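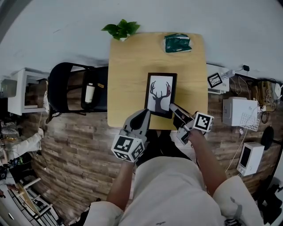 Equipment sheet, issue 7, page 53

Vellcombe hand-held gripper pair
For recording two-handed jobs, no robot needed on site

One pair, left and right. You hold them, do the job, the recording goes to the training set. Straightening a picture on a table, both grippers on the lower edge of the frame, is a good first task. Thin edges, wants both hands.

What you get
Two grippers, grey
White marker cubes, one per gripper, fitted
Head camera and strap
Charging lead, spare strap, card reader
Carry case (foam insert is extra, see below)

Part no. 2047, pair. Left and right are not sold seperately.

Marker cubes
Black pattern on white. Keep them clean, dry cloth only, no spirit. A scuffed face means lost tracking and a lost take. Don't swap left for right, the software knows which is which and will get it wrong quietly. Replacement faces in packs, ask.

Setting up
Head camera on first, then grippers. Look down at the table, check both cubes show on the preview. Close and open each hand fully, that sets the range. Start recording. Takes under a minute once you've done it a few times.

Sleeves: fine if cuffed. Loose ones hanging over the cubes will spoil takes.

Table wants to be at a hieght where your arms reach forward without stooping. Leave everyday stuff lying around if it's out of the way, the learning system has to cope with rooms as they are.

Good takes
One job per take. Start hands apart, end hands apart. Dropped it? Keep going, mark the take "recovered" afterwards. These are worth having. Move the object between takes, turn it a bit, don't put it back in the same spot every time. Ultcombe's first set was 1,087 takes and far too many of them started from the same corner.

Files
Saved per take, both grippers and head view on one clock. Opens in Nonach and Kaplan import tools. Older Kaplan versions need the plug-in.

Hire or buy. Hire is by the week, out on a Tuesday. Foam insert back in stock March.

Questions to Nermina Petek, hire desk. Please have the number off the case ready when you ring.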